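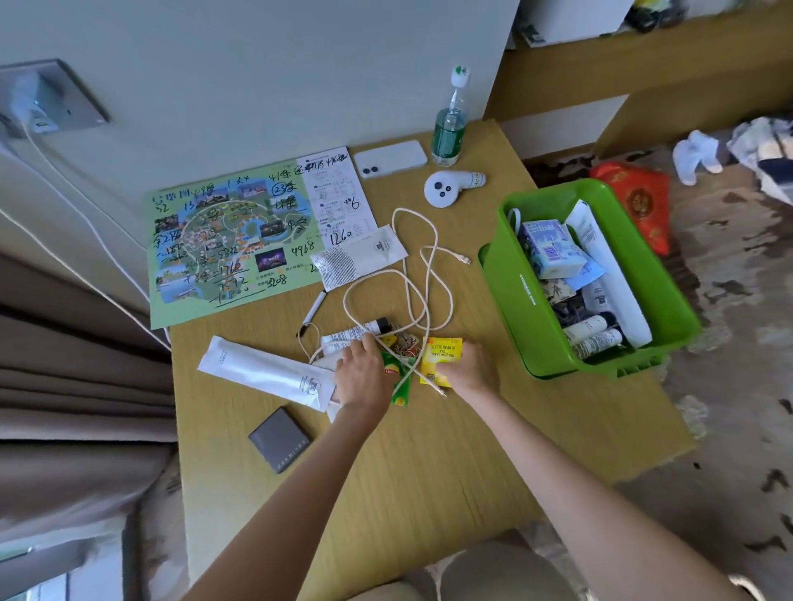
Page last updated: May 7, 2020

Tidying a Desk: A Guide for Young Readers

A desk is a place for reading, drawing, writing and making things. Because so many different jobs are done there, many different objects come to rest on it. A map, a phone, a bottle of water, a charging cable and a few small packets can cover a desk quite quickly. This page explains how a desk is put in order and why each kind of object is treated in its own way. It belongs to the Home and Everyday Life section of the Priralon Children's Library.

Sorting comes first

To sort means to put things that are alike together. Before anything is put away, it should be sorted. Small packets of tea can go in one group. Tubes can go in another. Papers make a third group, and things that use electricity make a fourth.

Some objects could belong to more than one group. A tea packet is made to be used once, but a tea tin is kept for years. Should they be stored together? In most homes the answer is yes, because a person who wants one will soon want the other. Sorting by use is often more helpful than sorting by color or size.

Young readers should ask an adult before moving medicines, creams or anything with a label they do not understand.

Cords, cables and rope

Long, thin things tangle easily. When a rope is dropped in a heap, its loose ends slip through its own loops. Pulling on an end then makes the loops tighter, and a knot forms.

The way to prevent this is to make a coil. A coil is a set of loops lying side by side. Hold one end in one hand. With the other hand, bring the rope around to make a loop, and place it next to the first. Continue until only a short piece is left. Wrap that piece around the middle of the loops and tuck in the end.
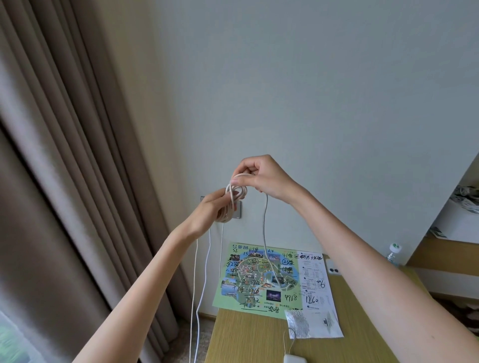 If a knot has already formed, it should not be pulled. Find the place where the strands cross and push a little of the rope back into the knot. This makes the loops larger. An end can then be drawn out, one crossing at a time. Patience is needed, and it is quite usual to begin again.

A charging cable is coiled in the same way, but the loops must be wide. Inside the soft cover are thin metal wires, and sharp bends may break them. An adult should unplug a charger from the wall before its cable is put away. Cords of any kind should never be placed around the neck.

Maps and other papers

A paper map is folded so that a large picture can fit into a pocket or a drawer. The creases made at the factory show where each fold should go. Lay the map flat, look for the creases and fold along them in order. New creases weaken the paper, and a map with many of them will soon tear.

People sometimes write on their maps. They may add numbers, circle a place or make a note in the margin. A map with writing on it should not be thrown away until its owner has been asked. The notes may still be wanted, even if they look untidy to someone else.

Paper should be kept away from water. Before papers are sorted, check that the cap of every bottle is closed.

What a tray is for

A tray is a flat piece with a raised edge, called a rim. The rim stops small objects from rolling or sliding off. Trays may be made of wood, metal or plastic.

On a desk, a tray gives small things a place of their own. It is also useful for cleaning. Instead of lifting each object separately, a person can carry the tray away, wipe the desk and bring it back. A tray should be held with both hands, one on each side, and kept level. Heavy things belong near the middle.

It is best not to fill a tray completely. When there is no space left, things are piled on top of one another, and those at the bottom are forgotten.
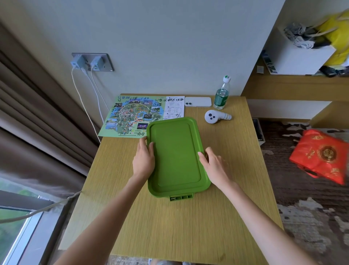
Sheila Rowbotham writes that in her family the tray is emptied every September, before school begins, and that her children decide what goes back into it. She asks whether pencils should be kept in a tray or standing in a cup. Either is suitable, she adds, but hers always rolled to one corner until she laid a folded cloth underneath them.

Words to know

Coil: a set of loops laid side by side.
Crease: the line left in paper by a fold.
Rim: the raised outer edge of a tray, plate or cup.
Sort: to put things that are alike together.

Related pages in this section: Drawers and Boxes; How Knots Work; Reading a Map.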